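FOR IMMEDIATE RELEASE

Pesonen brings back the Irnholm court shoe, now in suede

WARURHAM, 2023-02-06. Pesonen is bringing back the Irnholm. Low-cut court shoe, first sold as a tennis model, out of the line for 20 years. New version goes on sale this month at the Warurham store and through selected stockists. Two colorways to start, more planned for September.

Quick version for anyone on deadline: same outline, new upper, new sole unit, old logo on the heel. Full details follow.

The upper is where most of the work went. The original was full-grain leather with a stitched toe cap, and it ran stiff for the first few weeks. The new one is hairy suede on the toe and quarter, with smooth leather kept for the eyestay and the heel tab. Toe cap stitching is gone. Perforations stay, same pattern as before, taken off a pair in our own archive. Tongue is thinner and has a lace loop halfway up so it doesnt slide to the side.

Underneath, a one-piece rubber cupsole, stitched all the way round. The old herringbone tread is back at the forefoot and heel. Midfoot is flat, with the Pesonen wordmark molded in. Insole is removable cork and foam. Takes an orthotic if you need one.

Colorways at launch:
Chalk / Pine. Off-white suede, dark green heel tab, gum sole.
Slate / Rust. Gray suede, burnt orange heel tab, off-white sole.

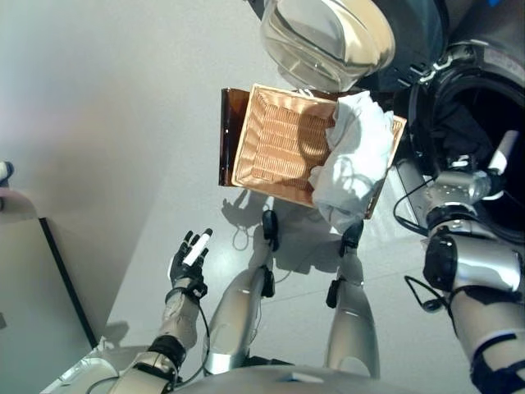
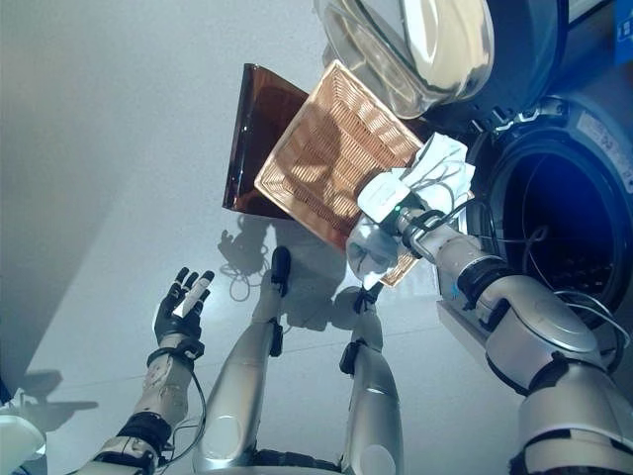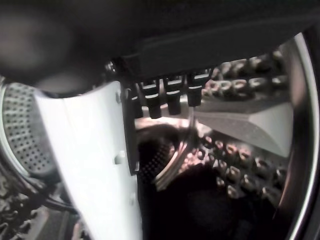
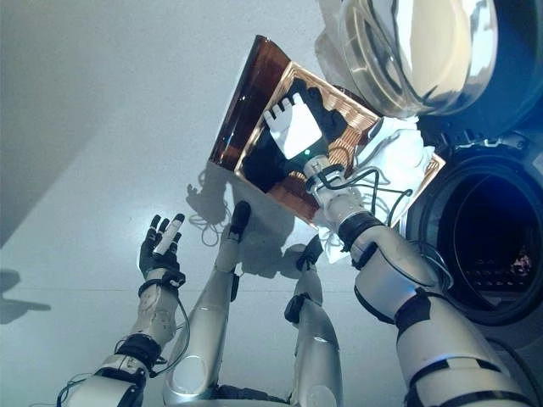

Venla Valtonen

The Irnholm is made at our Zusevley factory, on the same last as the original with a little more room across the toes. Sizing is true. If you wore the old one a half size up, go back to your normal size. Wide fitting to follow, no date yet.

First run is 2000 pairs across both colors. Of those, 100 pairs of the Chalk / Pine are held for the Warurham store and come with a second set of laces (flat, waxed, dark green) plus a cloth shoe bag. In person only, 2 pairs per customer, no phone holds. Everything else ships to stockists in one delivery, so please dont ask for a split.

"We had letters asking for this shoe pretty much from the week it went away," said Valtonen, who led the redesign. "I wanted the shape left alone. The leather I was happy to lose. My own pair gave me blisters for a month."

The September colors are both darker, one of them with a tonal sole. Names and swatches will go out to the trade list first. A canvas version was sampled and has been dropped for now, the sidewall kept pulling away at the flex point and we werent going to ship it like that.

Notes for stockists

Order forms went out with the last trade mailing. If yours didn't arrive, ask the trade desk for another. Window cards and box labels come packed with the shoes. Please use the name Irnholm on its own in listings, no "retro", no "OG". Care card is in every box: suede brush, no machine washing, keep off radiators.

Spare laces in all colors can be ordered seperately. Replacement insoles too, sizes as per shoe.

Notes for press

Review pairs are limited and will be sent in Slate / Rust unless you ask for the other. Tell us your size in the first email please. Pairs do not need to come back.

About Pesonen

Pesonen makes court and walking shoes at Zusevley and sells them from its own store in Warurham and through independent retailers. Resoling is offered on all stitched cupsole models, the new Irnholm included.

Press and trade inquiries: Venla Valtonen, Pesonen, Warurham

ENDS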